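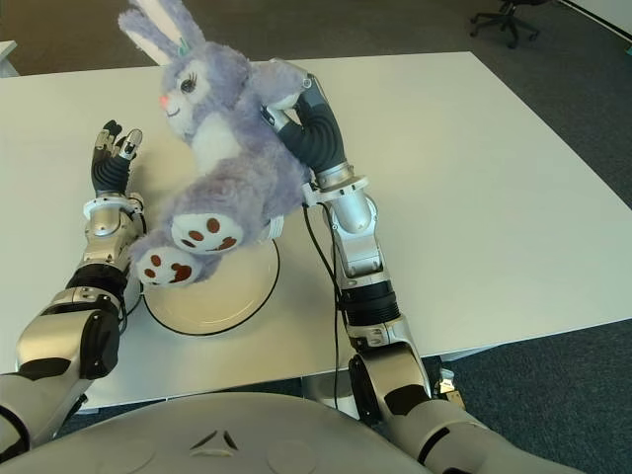 Revisión de juguetes de la sala Ollon — peluches, marzo

1. Ojos. Pestañas y contorno bien sujetos, sin bordes que levanten. Conforme. La conejita lila nos tiene robado el corazón a todos, pero se tira de ella igual que de los demás.

2. Adorno verde junto a la oreja. Es pieza pequeña: tirar tres veces, con ganas y sin pena. Aguanta, aunque prefiero volver a mirarlo dentro de 2 semanas. Pendiente.

3. Costuras de orejas, brazos y plantas de los pies. Conforme — y qué bonitas son esas huellas marrones, de verdad.

4. Etiqueta de tela. Debe seguir cosida. Si alguna familia pide cortarla, que me avise antes, por favor.

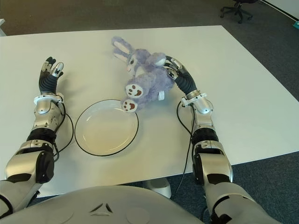

Peluche n.º 23, de lado, con la etiqueta a la vista.

5. Plato blanco de borde negro. Pasar el dedo por todo el canto buscando desconchones. Conforme; vuelve al estante de la cocinita con los demás.

Gracias por la paciencia, que sé que me enrollo. Revisó: Hacer Başaran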